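The small rectangular box, and what a lid is for

Storage for small wrapped things is a dull subject until it goes wrong. A household can get by for years on biscuit tins and freezer bags, and then one July the chocolates go soft in the cupboard, the tea bags taste of cumin, and somebody starts reading about seals.

I have spent nine weeks with clear plastic containers of the kind sold for kitchens, offices and craft rooms. My interest was narrow. I wanted to know how a shallow rectangular box behaves when it is filled with individually wrapped pieces, opened often, and kept on a table where people sit. I left out bulk dry goods, which have been covered at length in these pages, and anything intended for the freezer.

Start with the shape. A round tin holds rounded pieces badly. They settle into the middle, the top layer slides, and the lid sits on whatever has ridden up at the side. A rectangular tray gives the pieces a straight wall to rest against, and they will form rows with very little help. The rows need not be neat. They only need to stay below the rim, and a single layer and a half is the practical limit for most of the boxes I tried.

The wall material matters less than the shops suggest. Clear sides let you check the level without opening anything, and that is the whole of their advantage. They also let in light. Foil does not mind this. Some printed papers do, and a box kept on a sill through July will show it on one side before the other. Rotate it or move it.

Lids are where the money goes. Of the types on sale, three turn up most often: the full press-on lid, the hinged lid with a clip, and the flat lid that covers part of the box while the rest stays open. The press-on lid seals best and is used worst. People remove it, put it down, and lose it under a newspaper. The hinged lid survives longer, although the hinge is the first thing to crack, and the Burnis box I used split along it after 141 openings. I kept a tally on the underside.

A part-covering lid is a different proposition. It does not seal and should not be bought as though it did. It keeps dust and sleeves off the rear rows while the front ones are being eaten, sorted or handed out, and it gives the user a firm surface to hold when the box is shifted. A slightly raised rim round the edge adds stiffness. Without one, a flat lid bows in the middle within a month or so and begins to rock.

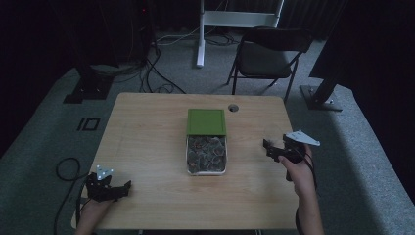
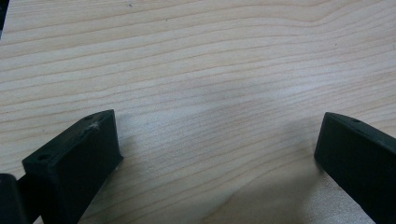 Pale timber underneath, with the grain left on show.

Roya Zarei disagrees with me about tables. Her view is that a bare wooden top is the wrong place for any hard plastic box, because grit collects under the bottom edge and scores the finish each time the box is turned, and that a thin cork mat should be sold with every one. She has refinished two tabletops for this reason and would prefer not to do a third. I accept the point about grit. I am less sure about the mat, which on my own table moved more than the box did, but a felt pad at each corner answers the objection for very little outlay.

On wrapping, there are two facts worth having. Foil holds its shape once crumpled, so foil-wrapped pieces lock together and travel well. Waxed paper springs back slightly and the pieces drift. If you are filling a box with both, put the paper at the rear under the lid and the foil at the front - the foil will hold the rest in place when the box is tilted.

Cleaning is simple and generally overdone. Warm water, a soft cloth, and air drying with the lid off. The rim of the lid traps water along its inside edge and should be stood upright. A dishwasher will cloud most clear plastics in time, whatever is stamped on the base.

Of the boxes I kept to the end, the Nuveck has the stiffest walls and the least pleasant corners to clean. The Tirer is lighter, shallower and easier to lift with one hand, and its lid can be bought separately, which ought to be usual and is not. The Shboul is the cheapest at nearly 12 pounds and has a base so slightly domed that it spins. I have given mine to Golnar Ghasemi for buttons. She keeps it in a drawer, where it cannot turn.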